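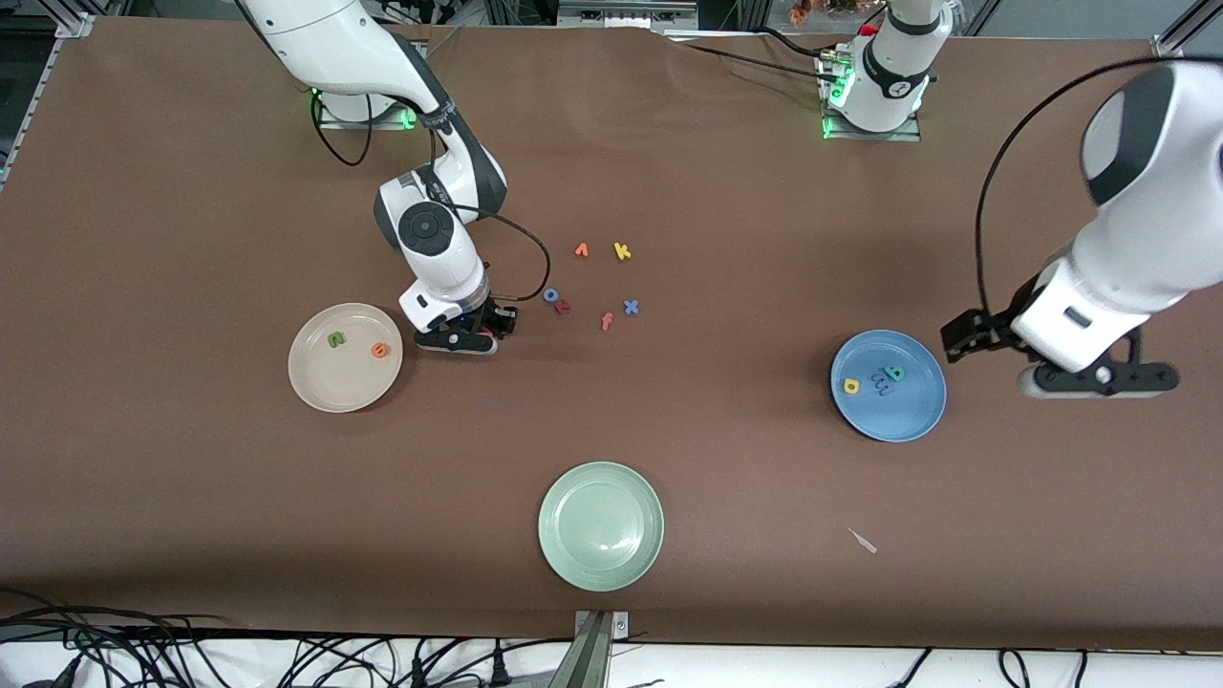
Ticket 208 — Foam letters and brown paper cover, letter sorting table
Opened: November 22, 2020
Product: Toltelero foam alphabet, lowercase set
Status: open, waiting for supplier

Problem as reported

We use the letters for a sorting activity. The letters lie loose in the middle and must go on plates, one plate for each group. Two problems came up. First, some letters are read in two ways, so they end up in the wrong group. Second, the brown paper on the table makes creases near one long side and the lighter letters do not always lie flat there.

What I checked first

I compared the set with the list in the box. The list says lowercase, but it shows no drawing of each letter, so it is not possible to know which side is the front. The foam is the same colour on both faces and you can turn every piece over. For letters like "k" this is a small matter, you see quickly that it is backwards. For "w" it is worse.

Step 1. Turned all letters to the same face before starting. It helped with "e" and "k". It did not help with "w" and "m".

Step 2. Asked Erov, where we bought the set, if the pieces have a mark for top and bottom. They answered that there is no mark, and suggested a small pen dot at the foot of each letter.

Step 3. Tried the pen dot on the pink one. With a normal pen the ink went away after one wipe with a damp cloth. A laundry marker from Sugden stayed on.

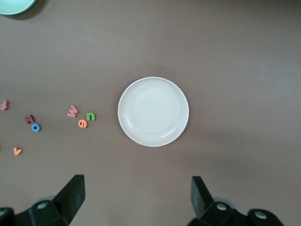 Step 4. Changed the rule for the plates. A letter which can be a "w" or an "m" now goes on the cream plate, and we decide at the end. The "n" caused some trouble too, because upside down it is nearly a "u", so I have put a dot on it also.

Step 5. Paper cover. I rolled it the opposite way overnight and fixed it again with new tape. The creases are smaller but still there. The roll is from Drason and was stored folded in the cupboard, I think this is the cause. The new roll will be kept standing.

Step 6. Measured how long the sorting takes after the dots. It was about 40 minutes for the full activity, the same as before, but with fewer letters to move at the end.

Still open

— Erov to say if a set with marked letters exists. They promised an answer in December.
— The dark red letter: I read it as "N", a colleague reads it as "M". No dot until we agree.
— Crumbs must be brushed from the paper before the letters are put out. Added to the list on the cupboard door.

Please do not close this ticket before the supplier has written back.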